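드리믹(Drimik) 교육용 핸드헬드 그리퍼 키트 사용 평가

프라크브리지 학생 로봇 동아리 기자재 평가
작성: 지도교사 완다 허친스
검토: 알라릭 더널리
게시일: 2019년 9월 20일

1. 평가 개요

본 동아리는 지난 7월부터 드리믹 교육용 핸드헬드 그리퍼 키트를 정규 활동에 도입하여 사용하였다. 본 평가는 한 학기 기자재 구매를 검토 중인 타 학교 동아리 및 방과후 과정 담당자에게 참고 자료를 제공하고자 작성되었다. 평가에 사용된 키트는 모두 동아리 예산으로 구입한 것이며, 제조사나 판매처로부터 제품 또는 비용을 지원받은 사실이 없다.

활동에는 중등 및 고등 과정 학생 34명이 참여하였고, 조별로 키트를 교대로 사용하였다. 학생 지도는 본 작성자와 본 오이엘라란이 맡았으며, 조립과 정비에 관한 기록은 학생 대표 루신다 린드크비스트가 정리하였다.

2. 활동 과제와의 연계

동아리의 이번 과제는 작은 공을 집어 지정된 위치로 옮기는 동작을 학생이 직접 수행하고, 그 기록을 바탕으로 집기 동작의 순서와 조건을 정리하는 것이다. 과제는 교내 발표회와 달라리(Dallari) 학생 로봇 경진대회의 물체 이송 부문을 함께 준비할 수 있도록 구성하였다. 경진대회 규정상 집게부의 형태는 참가 팀이 자유롭게 정할 수 있으나, 공을 바닥에서 튕기거나 굴려서 이동시키는 경우에는 득점으로 인정되지 않는다. 따라서 공에 접근하는 각도와 양쪽 집게의 닫힘 시점이 과제의 핵심이 된다.

동아리에서는 활동 초기에 완성형 로봇팔의 구매도 검토하였다. 그러나 로봇팔의 경우 한 조가 장비를 사용하는 동안 나머지 조의 대기 시간이 길어지고, 관절 제어에 관한 설명에 수업 시간의 상당 부분이 소요된다는 의견이 있었다. 핸드헬드 방식은 학생이 손잡이를 쥐고 손목과 팔의 움직임을 그대로 사용하므로, 첫 시간부터 집기 동작 자체를 다룰 수 있다는 점이 선정 사유가 되었다.

3. 구성품 및 조립

키트는 손잡이, 집게 개폐부, 교체형 집게, 장착용 브래킷, 체결 나사와 공구로 구성된다. 포장 상태는 양호하였으며 누락된 부품은 없었다. 다만 나사가 규격별로 분리되어 있지 않아 조립을 시작하기 전에 별도의 분류 작업이 필요하였다. 동아리에서는 칸이 나뉜 보관함을 따로 준비하여 사용하였다.

조립 설명서는 그림 위주로 작성되어 있어 중등 과정 학생도 대체로 무리 없이 따라갈 수 있었다. 개폐부와 손잡이를 결합하는 단계의 설명은 충분하지 않다. 연결 부품의 앞뒤 방향이 그림에서 구분되지 않아 여러 조가 이 단계에서 분해와 재조립을 반복하였다. 제조사에 문의한 결과 수정된 도면을 전자우편으로 받을 수 있었고, 이후의 조립에서는 같은 문제가 발생하지 않았다.

집게의 체결은 견고한 편이다. 나사를 과도하게 조일 경우 개폐가 뻑뻑해지므로 지도교사의 점검이 필요하다. 본 동아리는 조립을 마친 키트에 대하여 손잡이를 끝까지 당겼다가 놓는 동작을 되풀이하게 하고, 집게가 열린 위치로 온전히 돌아오는지를 확인한 뒤 사용을 허가하였다.

4. 집기 성능

가벼운 공을 대상으로 한 집기에서는 만족할 만한 결과를 얻었다. 양쪽 집게가 대칭으로 움직이며, 손잡이를 당기는 정도와 집게가 닫히는 정도의 관계가 일정하여 학생들이 짧은 시간 안에 감각을 익혔다. 집게를 작업면에 지나치게 가까이 내리면 모서리가 면에 걸리고, 반대로 높이 두면 공의 윗부분만 눌려 공이 빠져나간다. 적정 높이를 찾는 과정이 그대로 학습 내용이 되므로, 교육용 기자재로서는 이 점을 단점으로 보지 않는다.

공이 한쪽 집게에 치우친 상태에서 닫기 시작하면 가까운 쪽 집게가 공을 먼저 밀게 된다. 이때 손목을 함께 움직여 중심을 맞추는 학생이 있는가 하면, 닫기를 멈추고 위치를 다시 잡는 학생도 있었다.

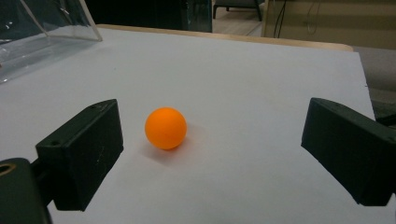 활동 기록지에는 두 방식을 구분하여 적도록 하였고, 발표회 준비 과정에서 각 방식의 장단점을 조별로 토의하였다. 자린이라는 별명의 시범용 프로그램을 맡은 고등 과정의 제일런 나카무라 학생은 위치를 다시 잡는 방식이 순서도로 옮기기에 더 적합하다는 의견을 제출하였으며, 해당 의견은 경진대회용 동작 설계에 반영되었다.

집게면의 마찰력은 보통 수준이다. 가벼운 물체에는 충분하나, 표면이 매끄럽고 무게가 있는 물체를 옮길 때에는 미끄러짐이 나타났다. 동아리에서는 코왈치크(Kowalczyk) 미끄럼 방지 패드를 집게 안쪽에 부착하여 비교하였다. 패드를 부착하면 물체를 유지하는 힘은 개선되지만 집게의 유효 폭이 줄어들고, 패드 가장자리가 들뜨는 현상이 있어 수업 전 확인이 요구된다. 경진대회 과제만을 놓고 보면 기본 상태의 집게로도 부족함이 없다.

5. 내구성 및 유지 관리

여름 활동 기간 동안 기록지에 남은 집기 시도는 모두 3000회이다. 이 기간 중 개폐부의 복귀 스프링 3개를 교체하였으며, 집게 본체가 파손된 사례는 없었다. 스프링 교체는 공구 하나로 가능하고, 교체 절차를 익힌 학생이 지도교사의 입회하에 직접 수행할 수 있었다.

나사 풀림은 꾸준한 관리가 필요한 항목이다. 사용 빈도가 높은 조의 키트에서는 브래킷 쪽 나사가 먼저 느슨해졌고, 이로 인하여 집게 끝이 미세하게 흔들리는 증상이 나타났다. 현재는 활동 종료 시 점검표에 따라 체결 상태를 확인하고 서명하도록 하고 있다. 점검표 도입 이후 활동 중에 장비 이상으로 작업을 중단하는 일은 눈에 띄게 줄었다.

예비 부품의 수급은 개선이 필요하다. 스프링은 낱개로 주문할 수 있으나 브래킷은 개폐부와 묶음으로만 판매된다. 브래킷 하나가 필요한 경우에도 묶음 전체를 구매하여야 하므로, 여러 대를 운용하는 기관에는 부담이 될 수 있다.

6. 안전성 및 사용 편의

집게가 닫히는 힘은 학생의 손가락이 끼었을 때 부상으로 이어질 정도는 아니라고 판단된다. 그럼에도 본 동아리는 한 학생이 조작하는 동안 다른 학생이 집게 사이에 손을 넣지 않도록 규정하고, 공의 위치를 바꿀 때에는 조작자가 손잡이에서 힘을 뺀 상태에서만 진행하도록 하였다. 활동 기간 중 보고된 안전사고는 없다.

손잡이의 크기는 고등 과정 학생에게 적합하다. 손이 작은 중등 과정 학생은 손잡이를 끝까지 당기는 데 어려움을 겪었으며, 장시간 사용 시 손목의 피로를 호소하였다. 조작 시간을 짧게 나누고 기록 담당과 교대하도록 운영한 후에는 이러한 불편이 상당 부분 해소되었다. 왼손잡이 학생의 사용에는 별다른 지장이 없었다.

설명서의 한국어판은 번역 상태가 고르지 않다. 조립 부분은 이해에 문제가 없으나 정비 부분에서는 같은 부품을 서로 다른 명칭으로 적은 곳이 있다. 동아리에서는 명칭을 통일한 부품표를 자체적으로 만들어 각 조에 배부하였다.

7. 가격 및 구매 조건

구매 당시의 가격은 한 세트에 170달러였으며, 운송비는 별도로 청구되었다. 완제품 로봇팔에 비하면 부담이 적은 편이나, 프로그래밍 기능이 포함되지 않은 수동 기구라는 점을 고려하면 저렴하다고 보기는 어렵다. 교육기관 대상의 할인은 적용되지 않았다. 보증 수리는 구매 증빙을 갖춘 경우에 한하여 접수되므로 관련 서류를 기관 단위로 보관할 것을 권한다.

8. 종합 의견

드리믹 키트는 물체 집기 동작을 처음 다루는 동아리와 방과후 과정에 적합한 기자재로 평가한다. 조립 난이도와 내구성은 학교 현장에서 사용하기에 무리가 없고, 조작 방법을 설명하는 데 드는 시간이 짧아 실제 활동에 많은 시간을 배정할 수 있다. 무거운 물체를 다루거나 자동 제어를 주된 학습 목표로 하는 과정에는 권하지 않는다.

구매를 결정한 기관에서는 복귀 스프링을 예비로 함께 주문하고, 첫 활동 전에 제조사로부터 수정 도면을 받아 두는 것이 바람직하다. 저연령 학생이 포함된 경우에는 손잡이를 직접 쥐어 보게 한 뒤 구매 수량을 정할 것을 권고한다.

프라크브리지 학생 로봇 동아리는 다음 학기에도 본 키트를 계속 사용할 예정이며, 경진대회 종료 후 기록지 양식과 점검표, 통일 부품표를 동아리 자료실에 게시한다. 자료의 이용을 희망하는 기관은 동아리 담당자에게 사전에 신청하여야 한다.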